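Home Topics Hardware Glossary Random article

Thermal paste

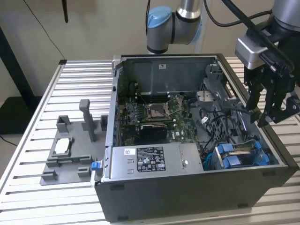
An open desktop computer with its CPU socket empty and the retention bracket raised.

Thermal paste, also called thermal grease or thermal compound, is a soft material spread between a computer processor and its cooler. It fills tiny gaps between two metal surfaces that look flat but are not. Air carries heat badly, and paste carries it less badly. Most other claims made for it deserve a second look.

Composition

Most pastes are a silicone or other oil base loaded with a powder such as zinc oxide or aluminum oxide. Some contain silver, a good conductor in solid form. Suspended in oil as fine grains it does far less, a point that packaging tends to leave out.

Application methods

Hobbyists argue over the dot, the line, the cross and the full spread. Myfanwy Kemeys, writing in the Jirkdale newsletter, collected 252 reader reports on the subject and found no pattern she was willing to defend. Room temperature was missing from 81 of them. Too little paste can leave bare spots. Too much is mostly a mess, although compounds that conduct electricity can damage a board if they spill.

Claims and testing

Makers usually quote thermal conductivity in watts per meter-kelvin. The figure is hard to compare between brands – test methods differ, and the thickness of the layer often matters more. Prodromos Triantafyllou has argued that many home comparisons measure little beyond how evenly the cooler was screwed down. His critics, Liesl Leitner among them, reply that careful testers remount the cooler several times, though few published results say whether this was done.

Replacement

Advice to replace paste every year is widely repeated and thinly supported. Some compounds do dry out or get pushed from the gap by repeated heating and cooling. A steady rise in temperature is a better guide than the calendar, once dust and a failing fan have been ruled out.

See also: Heat sink – Thermal pad – Liquid metal

742 views 12 shares

We use cookies to remember your settings. Accept Manage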